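I caught Ha-rang Koo between batches of lemonade – she sells it by the cup at the Demgate market and got through 4000 of them last May. "Lemon first, cut thin," she told me. "Water after, a little at a time."
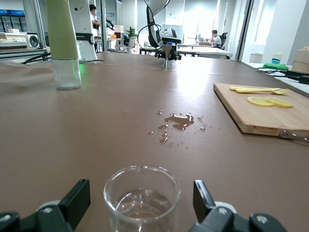

I asked what beginners get wrong. "They pour too fast!" she laughed. "Then it's all over the table and they're hunting for a cloth." She's easygoing about spills, though, and she likes a beaker for measuring – the spout helps. I went home and bought 14 lemons.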